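Clurnero Two-Arm Transfer Module

Products > Manipulation software > Clurnero

Clurnero is a planning and control module for robots with two arms and multi-fingered hands. It handles one class of task: an object is taken from a low or enclosed place by one hand, passed to or steadied by the other, and put down somewhere the first hand could not reach well. The module was developed at Nurach as a research method and is now supplied as a package with source access.

Background

Most pick-and-place software treats the second arm as a copy of the first. Each arm gets its own target and its own path, and a collision check runs over both. This works on an open bench. It works poorly next to a refrigerator, where an open door removes a large part of the space on one side and a table edge removes part of the other. The arm that can reach the object is often the wrong arm for placing it.

Clurnero plans the transfer first. It looks for a region in free space where both hands can hold the object at the same time, then works backward to the grasp and forward to the placement. If no such region exists, the planner reports this before any motor is enabled.

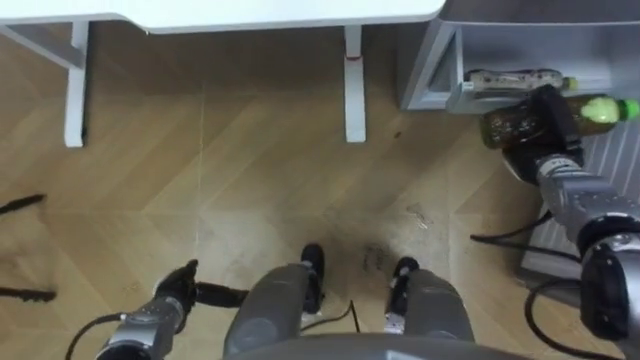 The grasp set is generated along the long axis of the object and divided into three bands: cap end, body and base. A grasp in one band leaves the other two open for the receiving hand. Grasps that straddle two bands are kept but carry a cost, as they tend to leave too little room for the second set of fingers. The cost weight is set in the configuration file and should be raised for short objects.

Partly filled bottles are a known difficulty. The center of mass shifts as the bottle tilts, and the load on the wrist changes with it. Clurnero does not model the liquid. It estimates the load from joint torque over a sliding window of 26 samples and slows the arm when the estimate drifts. Keabetswe Lekota tested a version with an explicit fluid term; the gain was too small to justify the added tuning, and the term was removed.

Transfer sequence

The controller moves through a fixed series of states. The giving hand brings the object to the transfer region and holds its pose. The receiving hand approaches open, with the palm turned toward a free band. Contact is declared from finger torque and confirmed over a short interval. The giving hand then loosens one finger group at a time — thumb last by default — while the receiving arm takes up the load. Any state can be held from the operator console and resumed without replanning, provided the object has not moved.

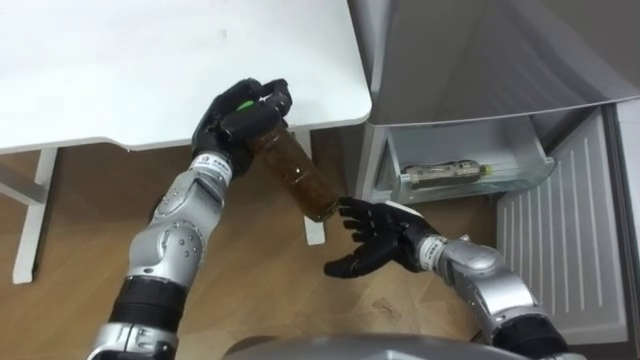
Left hand at the neck of the bottle, right hand open near the base. Head camera view.

Vision input comes from a head camera. The module expects a pose estimate for the object and a coarse map of nearby surfaces. Clear plastic gives unreliable depth readings, so the pose estimator works from the color image and uses depth only for furniture and floor. A supported estimator is included. Customers who already run their own can connect it through the standard message interface.

The robot's own hands hide much of the object during a transfer. When the visible area falls below a set limit, the estimator stops updating and the pose is carried forward from hand kinematics until the view clears. Drift during this period depends mainly on finger backlash. We recommend running the hand calibration again after any finger is replaced.

Evaluation

The release version was evaluated on the Dauda task set, our in-house collection of household transfers. The set holds 123 recorded runs, made by teleoperation and used to tune the state transitions. Objects include drink bottles, jars and narrow plastic containers, placed on shelves, in drawers and on tabletops. A further seven layouts were kept out of tuning and used only for testing.

Two results affect how the module should be used. First, planning the transfer region before the grasp removed most of the regrasps seen with the earlier version. Second, the remaining failures were concentrated at release. In these cases the receiving hand had made contact but had not taken enough load when the giving hand began to open. The confirmation interval was lengthened in response, and transfers are slower as a result. Parvathi Kaimal maintains the log of release failures, and customers with source access can request it.
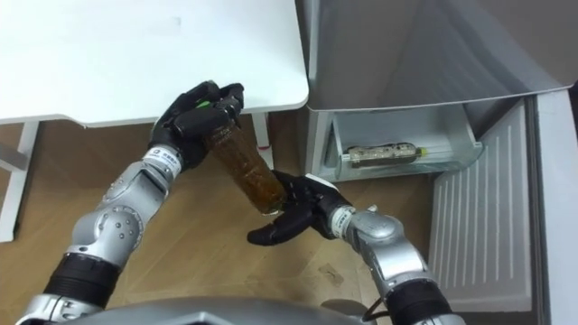
Colette Hoarau asked whether the longer confirmation interval could be shortened for rigid objects, given that thin-walled bottles flex under the fingers and glass jars do not. Her own runs with jars had shown a clean torque step at contact, and she saw little use in waiting past it. The interval can now be set per object class. The default is unchanged.

Requirements

Two arms with joint torque sensing on all axes
Multi-fingered hands with per-finger position and torque feedback
One head-mounted color camera; depth is optional but advised
Plullari runtime, current release, on the control computer
Wired emergency stop within reach of the operator

Single-axis parallel grippers are not supported for staged release. They can be used for the grasp and placement phases.

Delivery

The package contains the planner, the controller, the pose estimator, the configuration editor and the Dauda recordings in Plullari format. Installation support is given remotely. On-site calibration can be ordered separately and is next available in October.

Technical contact: Rüdiger Engelhardt, Nurach
Licensing and orders: Ute Stüber, Nurach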